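Home Guides Bench tests Kitchen Bathroom Contact

How to test whether a robot can pick up a toilet roll

By Tania Gamage

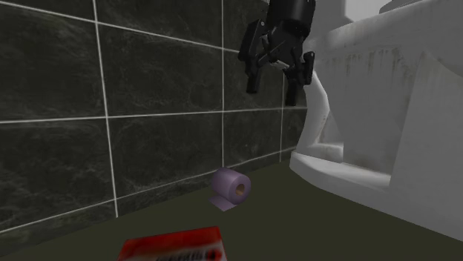
The simulated bathroom at the start of a run, gripper open and the roll on the floor by the wall.

Every few months somebody sends me a clip of a robot tidying a bathroom and asks if they can sell the mop. My reply is usually a question: how many tries did it take? Run the test below before you believe the clip. It works in any simulator that handles soft objects passably, and you should allow an afternoon.

1. Write down what counts as done. Mine reads: roll lifted, carried clear of the toilet, set down upright, paper not torn. Do this first. If you do it after watching a few runs you will be kind to the machine.

2. Put the roll somewhere awkward. Close to the wall and near the foot of the toilet is good, because the fingers need room on both sides. A roll in the middle of an open floor tells you very little.

3. Leave a tail of paper loose. Many simulators treat the roll as a solid cylinder, and then you are testing a tin of beans. If yours can't model the tail, say so in your results.

4. Add one other thing to the floor. We used a red box. Leave it alone and note any run in which the arm knocks it.

5. Do 100 runs, moving the roll a little each time. Kumudini Herath, who set up our runs at Gratport, wanted 2000. She is probably right, but 100 will sink most of the claims I get sent.

6. Count every failure, including the dull ones. An arm that hovers for 12 seconds and gives up has failed. So has one that grabs the tail and drags the roll along behind it.

7. Change the floor and wall colours and go again. If the score drops sharply, the system has learned your tiles.

A good score here still doesn't mean much for your own bathroom. Simulated paper doesn't go soggy, and simulated floors have no bath mat. Try the same seven steps with a real arm and a real roll, and expect a lower number. For now I'd keep the mop.

Next guide: Socks, and why folding them is harder than it looks

Contact Barkar Guides | Copyright Barkar 2020 | Back to top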